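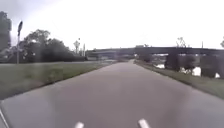 Fig. 1. Asphalt path towards the overpass bridge, Corna site.

Fovley Grounds and Facilities Service Desk
Ticket 283
Subject: Path lighting controller, Corna site, lamps remaining lit in daylight
Raised by: Raquel Azevedo, Site Office, Corna
Assigned to: Jacobus Pretorius, Electrical Support
Date raised: 2023-07-10
Priority: 2
Status: Closed

Description of fault
The Site Office reports that the lamps on circuit B are remaining lit throughout the day. Circuit A is switching off as expected. Both circuits are governed by the same Droltix controller in the feeder cabinet and share one daylight sensor. The timetable on the controller was last altered in January, when the winter settings were extended at the request of the Events Office. No work has been recorded in the cabinet after that date.

The Site Office has attempted to switch circuit B off from the desktop panel. The panel accepts the command and shows the circuit as off, but the lamps stay lit.

Entry 1, Electrical Support (J. Pretorius)
Ticket accepted. The Site Office is asked to confirm whether the manual override switch inside the cabinet is set to Auto, and to supply the fault code shown on the controller display, if any. Please do not reset the controller before the code has been noted, as a reset clears the fault memory.

Entry 2, Site Office (R. Azevedo)
The override switch for each circuit is set to Auto. The display shows code 45. The controller has not been reset.

Entry 3, Electrical Support (J. Pretorius)
Code 45 is listed in the controller handbook as "output state mismatch". It is raised when the controller has commanded a circuit off and still detects current on it. The daylight sensor can be ruled out, given that circuit A responds to it correctly. The likely causes are a contactor that has stuck closed or a second supply to the circuit. A site visit has been requested.

Until the visit takes place, circuit B should be left as it is. The Site Office should not isolate it at the main breaker, which also supplies the gate intercom.

Entry 4, Events Office (S. Oral)
The Events Office wishes to note that evening lighting on circuit B is required for a booked function and asks that the circuit not be left out of service overnight. Please advise if this cannot be guaranteed.

Entry 5, Electrical Support (J. Pretorius)
Noted. Should the contactor need to be replaced, the work will be carried out in the morning and the circuit returned to service before dusk. A replacement has been reserved from Awwad stores under the existing supply agreement.

Entry 6, Field Engineer (I. Meireles)
Attended site. Findings were as follows.
Supply voltage at the cabinet within limits.
Controller output to circuit B measured at the terminal: off, in agreement with the display.
Contactor for circuit B: closed with no voltage at the coil. Did not release when the supply was removed. Contacts found welded on inspection.
Contactor for circuit A: operating correctly. Some discolouration of the housing.
No second supply to circuit B found.
Door seal on the cabinet perished along the lower edge. Traces of damp on the gland plate.

Contactor for circuit B replaced. Fault code cleared and controller restarted. Both circuits switched on and off from the local keypad and then from the desktop panel, with correct response in each case. Override switches left at Auto.

Entry 7, Site Office (R. Azevedo)
The Site Office confirms that circuit B came on at dusk and was off the following morning. It is observed that both circuits are still following the winter timetable for the early morning period. Is this intended?

Entry 8, Electrical Support (J. Pretorius)
It is not. The January change was entered as a permanent timetable and should have been entered with an end date. The summer timetable has now been restored remotely. The Events Office is asked to state an end date on any future request for extended hours; requests received without one will be returned.

Entry 9, Events Office (S. Oral)
Understood. Our request form has been amended.

Entry 10, Service Desk (R. Simões)
The ticket was held open for a period of observation. No further fault code has been recorded and the Site Office has raised no objection to closure.

Cause: contacts welded on circuit B contactor.
Resolution: contactor replaced, summer timetable restored.
Outstanding items: 2. Replacement of the cabinet door seal and precautionary replacement of the circuit A contactor have been passed to planned maintenance and will be tracked there.

Ticket closed. Should the fault recur, please reply to the closure notice quoting the ticket number, and do not open a new ticket.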